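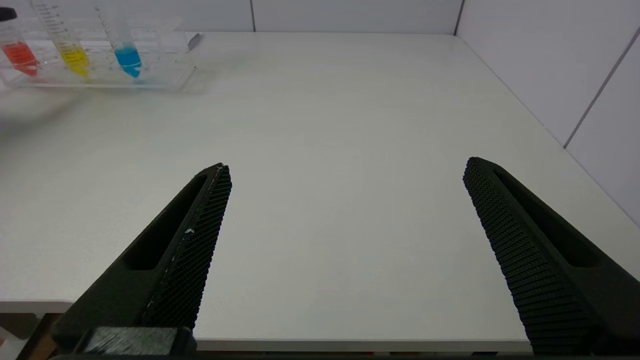

Notes on the tube task, July

The tube task is the third one we have collected for Jaiswal, and the first where most of the trouble came from clear plastic. I am writing down how the collection is set up while I still remember the reasons for it. Parts of this repeat what I sent to the Skollwood list, with the wrong numbers fixed.

The goal is a policy that can pick a tube of colored liquid out of a rack, carry it, pour it into a beaker and put the tube back. One episode is one pass through that sequence by a person driving the arm. We record the wrist view, the head view, the joint positions and the gripper opening. The target for this round was 600 kept episodes. Rhun Bowen and I split the driving, and Catrin Eynon did the review.

Session structure

A session is 30 episodes by one driver, followed by a break. We tried longer sessions in the previous round and the data showed it: the approach paths got shorter and sloppier, and the driver started closing the gripper before it had stopped moving. A policy trained on that copies it faithfully.

Before each episode the driver reads a line from a printed sheet. The line gives the rack position, the color to pick and a start pose for the arm. The sheet is generated by a script, so the driver doesn't get to choose. When we let people choose, they choose the near tube, and then the far rows are missing from the set.

Rack positions

Racks are placed against position labels, and the label goes into the episode record. It sounds like more bookkeeping than it is. When a policy fails only in one part of the table, we can filter by label and see whether the examples were thin there.
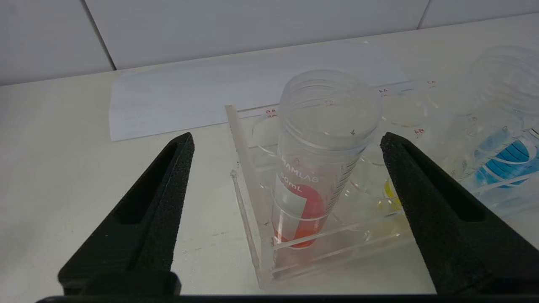 Wrist view over the red tube, fingers open. Labels 8A, 4A, 4B and 4C are on the racks.

The tubes are screw-top type and the one with red liquid is marked 50mL. I like printed graduations for this work. They give the wrist view some texture on an object that otherwise has very little, and during review they make it easy to tell if a tube has turned in the grip.

The gap between the fingers at the start of the approach is set wide on purpose. With a narrow opening the drivers made small sideways corrections near the rim, and those corrections differ from person to person. With a wide opening the approach is closer to a straight line, and two drivers produce paths that look alike. Delyth Kemeys argued for the narrow opening on the grounds that it leaves more room near neighboring tubes. She has a point for crowded racks, and we will probably collect a separate set for those.

Clear on clear

A clear tube in a clear rack on a white table is a poor target for anything that works from edges. Depth was bad enough on the acrylic that we dropped it from the inputs. What the model seems to use is the liquid. We tested this in a crude way by running the Wednesday checkpoint with tubes of plain water, and it reached for the wrong place in most trials. The next round will include water and empty tubes in a fixed share of episodes, so that color is a hint and the tube itself has to be found too.

The head view helps less with the grasp and more with everything between grasps. It shows where the beaker and the rack are relative to each other, which the wrist view loses as soon as the arm turns away.
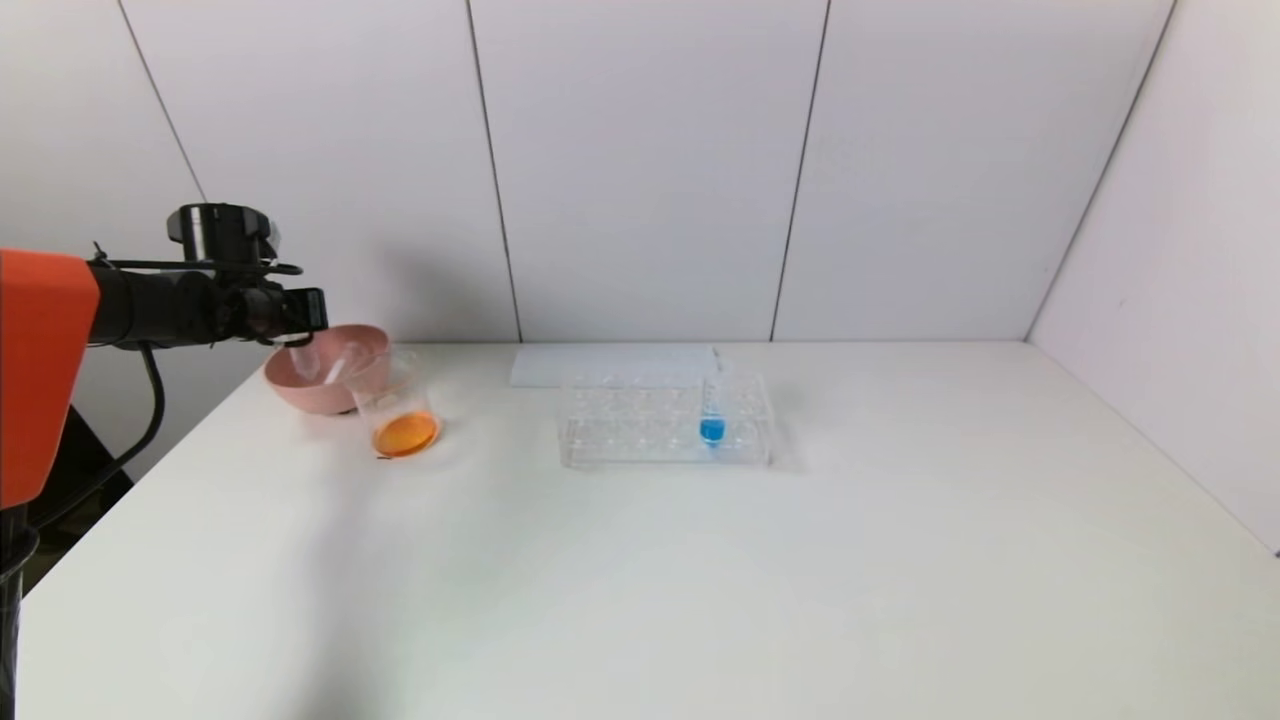
Head view. The rack holds a single tube, blue; the beaker has orange liquid and a stirring rod in it.

The stirring rod belongs to a later step that Gwilym Rees is writing up. It is hard to see from above and harder to grasp, and I would not have started with it.

Review

Catrin watches every episode at double speed and marks it keep, trim or drop. Trim means there is a long pause at the start or end that can be cut. Drop is used for contact with the rack, spills outside the beaker, and any episode where the driver stopped to think in the middle. Of the first 210 episodes, 19 were dropped, most of them for rack contact. We keep those in a separate folder, since Zainab Etim wants them for a failure detector.

Recoveries are the awkward case. If the driver misses, backs off and tries again cleanly, I keep it. Catrin would drop it. For now these are tagged, and we will train with and without them and compare.

Storage and labels go through Dustia, same as last time. The only change is that the sheet line is now stored with the episode instead of in a spreadsheet next to it. That spreadsheet cost us two days in the previous round, after somebody sorted one column.

Next on the list is the script for the water and empty tubes, then the crowded racks.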